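Gripper Trial Working Group
Minutes, January 19, 2023
Jistholm site, second floor lab

Minutes of the December meeting were accepted with one correction: the Cloren loan period is 90 days, not 60 as written.

1. Status of the comparison

The group is comparing two end effectors on the garment bench: the Moltadeo multi-fingered hand and the Cloren gripper. Both are run from the same controller with the same teleoperation setup. The log stood at 1352 attempts at the start of the meeting. Attempts where the operator stopped early are still in that number and will be tagged before any rates are worked out.

The Cloren unit closes faster and gives fewer dropped grasps on hems and side seams. The Moltadeo hand does better at picking up a single layer from a flat shirt, but it needs recalibration more often. The group agreed not to rank them until the towel set is done.

2. Bench setup

Shirts stay on the white table and are laid flat before each run. Folded shirts go back on the metal shelving between sets. Cable slack at both wrists was raised again. A loop that hangs too low can drag on the fabric, and the group wants this fixed before more data is taken.

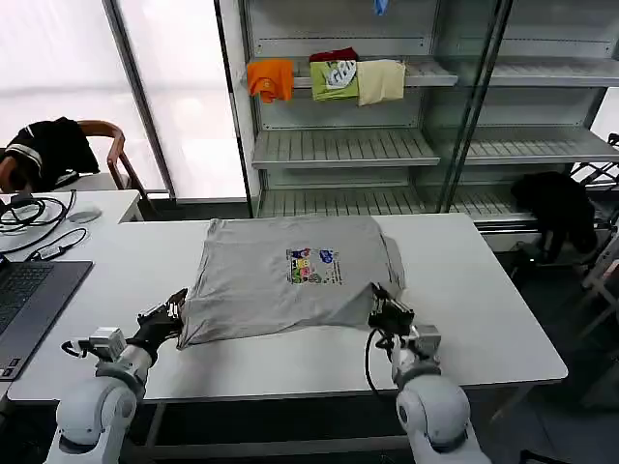

Should the two wrists carry the same load during the comparison?

They should be matched as closely as the mounts allow, and any remaining difference written in the log. Extra weight at one wrist changes how the arm settles, and that would show up as a difference between grippers.

3. Cameras

The Thái camera was tested at two exposure settings. The shorter one loses detail on dark fabric. The longer one washes out when the window light is strong. A blind was suggested. No decision was made, and both settings will be tried again with the room lights on.

4. Controller

The grip force limit was reset to default after the last firmware update and went unnoticed for part of a session. Those runs are to be marked and repeated. The limit will now be read out and written down at the start of each session. Command delay will be logged for both units, with a cutoff of 300 ms.

5. Next steps

Run the towel set, up to 1000 attempts per unit.
Reroute and tie the wrist cables.
Ask Cloren for replacement finger pads and an extension of the loan.
Get a price for the window blind.

Date of the next meeting to be sent by email.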